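Utside Handheld Gripper: build notes and data card

We use cookies to remember your settings and count page visits. By continuing to browse you agree to this. Accept | Manage preferences

Status: working, revision 2 of the shell. Maintained by Kevser Baran and Hacer Baysal at the Gökçe shared workshop.

Scope

Utside is a handheld parallel gripper with a wide-angle camera mounted above the jaws. It records tabletop manipulation without a robot arm. The repository holds the printable parts, the wiring list, the recorder and the calibration scripts. The sample set in data/ covers 100 short episodes recorded in the workshop, all with household objects.

Hardware

The shell is printed in light gray and split lengthwise. Print both halves with the flat side down, no supports. The finger pads are a separate part with a mesh inner face and can be swapped without opening the shell. Power and storage are carried in a backpack. Leave slack in the cable at the shoulder strap, and tie it down at the first buckle.

Check the jaw gap before closing the shell. With the trigger released, the pads should form an open V in the camera view, and the table should be visible between them. If one pad sits lower than the other, loosen the linkage screw and reseat it.
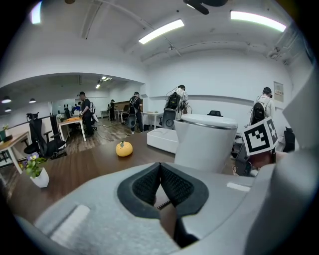
Serpil Yaman asked in the tracker whether the pads have to be dark. She had printed hers in white and was losing the pad edge against pale objects on every second episode. Dark pads are what the segmentation script expects. White pads can be used if pad_threshold is set by hand in config/jaws.yaml, but the result is worse under ceiling lights and we do not test for it.

Calibration

1. Fix the marker card flat. A bent card gives a pose that drifts with distance.
2. Run calibrate_lens once per camera. Keep the lens file with the unit it belongs to.
3. Run calibrate_jaws with the trigger fully released, then fully closed.
4. Record a test clip and open it in the viewer. Stop if the jaw width reads negative.

The lens model is fisheye. The dark ring at the outer border is expected and is masked by default. Do not crop the clips before calibration; the scripts assume the full circle.
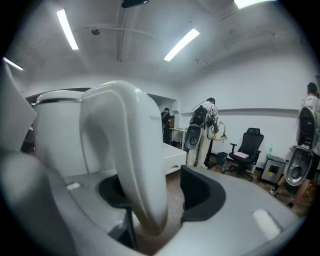

Jaw width is logged at 100 Hz on the same clock as the camera. Earlier firmware used the controller clock and needed an offset per episode. Those clips were removed from the sample set in May. If you have an old copy, delete it and download again.

Recording

Several operators can record in the same room. Give each unit its own ID before starting; two units with the same ID will overwrite each other on the shared drive. Other operators and their equipment may appear in the background of a clip. The export script does not blur people, so get consent from everyone in the room first.

Start each clip with the jaws open and hold still until the recorder beeps. Fast wrist turns break tracking, mainly when the view fills with blank wall or ceiling. 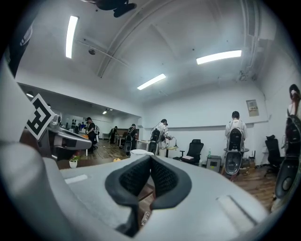 Episodes are written as one folder each, with the video, jaw log, pose file and a short text label. Labels are free text and were checked by Fadime Şimşekoğlu. Spelling is consistent within the set, but verbs are not: "put" and "place" are used for the same action.

Known limits

- One room, mostly fluorescent light.
- No force sensing.
- Pose is unreliable when the lens is close to a glossy surface.
- Drimidico controller boards need the older bootloader. See docs/boards.md.

Send part fixes as a pull request with the source file as well as the mesh.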